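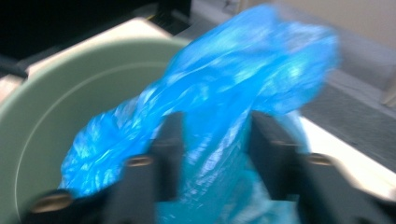
Do you really need to line a household trash can?

For dry trash, you can skip it. For anything that drips, a thin bag saves you a scrub, and the bag doesn't have to be the one sold to match the can.

I came to this subject the way I come to most of them, by opening a cupboard and having things fall on my feet. Bags! Bags inside bags, bags tied in knots, a whole drift of them behind the floor cleaner. I had been paying for rolls of liners the entire time (22 to a roll, and I never got to the end of one without tearing at least two).

So in January I quit buying them and started using up what I had. The thin blue ones turned out to be my favorites, and yes, I now have favorites. They're slippery and a bit noisy, and they crumple down to almost nothing, so I can stuff a few in a coat pocket before I head out to Skarncombe for the weekend market.

Buckets have been the other discovery. I've always kept a big green one for mopping, and it makes a wonderful sorting bin on cleaning day. I drag it from room to room and everything soft and crinkly goes in. Then I sit on the stairs with a cup of tea and flatten whatever is worth keeping.

My neighbor Kolbrún Ladefoged folds hers into little triangles, the way you'd fold a flag, and lines them up in a shoebox. I tried it for one evening. It took me 17 minutes to do a handful and I was swearing by the end, so now I just squash the air out, give the bag one loose twist and drop it in an old tissue box. They pull out the top fine.

A few things I've learned the messy way. Hold a bag up to the window before you trust it with coffee grounds, especially along the bottom seam. Leave some slack over the rim of the can or the whole thing slides in the first time you toss an apple core. And don't save the sticky ones. I used to rinse them and hang them over the faucet, and all I got was a kitchen that looked like laundry day on a very small boat.

My tissue box is full again as I write this, and there are still two knotted bundles behind the floor cleaner that I haven't been brave enough to open.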